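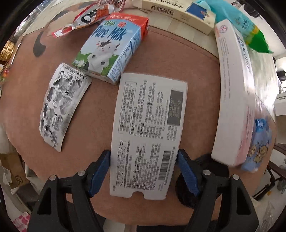 Kenov, Mumholm site
Packing and handling team meeting, June 29, 2023
Present: Rok Kneževič (chair), Phong Ngô, Liên Khổng, Hiếu Thân and me, Phong Bạch, writing it up
To keep the two Phongs apart I'm "I" and the other one is Phong N.

Last time's minutes

Everybody was fine with the April minutes except Liên, who pointed out that I had her agreeing to train the new starters. She said she'd think about it. I've fixed it, sorry Liên!

The Skanport line

Rok went first. The two robot arms for the Skanport line are still coming, and they'll go on the mixed goods end (groceries, pharmacy bits, small household stuff). Hand packing stays for anything fragile and for the returns. He knows people have been hearing different things in the break room, so he read out the part of the plan that covers us: no jobs go this year, and two of the packing posts turn into "handling lead" posts. Hiếu asked what happens after this year. Rok said he doesn't have that in writing and won't guess, and he'll ask upstairs for an answer he can bring back. Hiếu wanted that minuted word for word, and I've done my best.

Liên asked whether the leads get more money. They do, but the grade isn't settled. We had quite a long chat about this (it got a bit loud, in a friendly way) and the feeling was that people shouldn't have to apply for a job before they know what it pays. Rok agreed and will hold the sign-up sheet until the grade comes through.

Gripper sessions, flat and stiff things

This was my bit. I've been picking with the hand-held gripper for a while now and I really do like it, though my wrist has opinions. Medicine packages are good to practice on. A flat white one sits between the two blue pads nicely if you come at it lengthwise and bring both jaws in together. When one side gets there first the package swings around on you, and then you're chasing it across the table past the milk carton. Phong N. does it slower than me and his runs come out cleaner, so I've started copying him.

Liên would like the table kept properly mixed, with blister packs lying next to cartons and snack packets, like in a real order. Tidy tables are easier on us but the arms won't be getting tidy tables. Agreed by all.

Gripper sessions, soft things

Phong N. took over for this one. Paper bags are his favorite and everybody else's least favorite. He pinches low and keeps the bag upright, so the tall part stands above the fingers, creases and all, and he says to stop squeezing as soon as the paper holds. Hiếu squeezes harder and gets more creases. We argued over whether a creased bag counts as a good pick. Skanport's own rule is that a bag passes if it isn't torn, so creases are okay for now, and Hiếu looked very pleased with himself.

Crinkly snack bags we put off until next time. We all have too much to say about them.

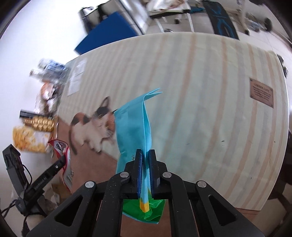

Breaks and hands

Sessions are 50 minutes at the moment and Rok had an email asking to push them to 60. That got a firm no around the table! Liên said her thumb is sore by the end as it is, and I said the same about my wrist. What we'd go along with is keeping the 50 and swapping over to the packing bench afterward, so you don't do two sessions back to back. Rok will reply along those lines and copy us all in.

Hiếu asked for a second size of handle, as the present one is big for some of us. Rok will find out from the supplier.

Who gets to say no to the robot

Liên brought this up and I'm glad she did. When the arms start and one of them keeps dropping something, can the person standing there stop it, or do they have to call somebody first? Rok's understanding is that anyone on the line can stop it. We'd like it on the wall in plain words, in Vietnamese as well as English. Liên and I will write the sign.

Any other business

Phong N. asked if the Đồng shift could come and watch a session, as they'll get the same setup after us. Yes, but only a couple of people at a time, it's cramped around that table already.

To do

Rok: answer on jobs after this year, the lead grade, reply about session length, handle sizes
Liên and me: stop sign wording
Phong N.: invite the Đồng shift
Hiếu: bring torn bags to the next meeting so we can agree on what torn means

Next meeting is in 7 weeks, same room. Shout if I've got anything wrong.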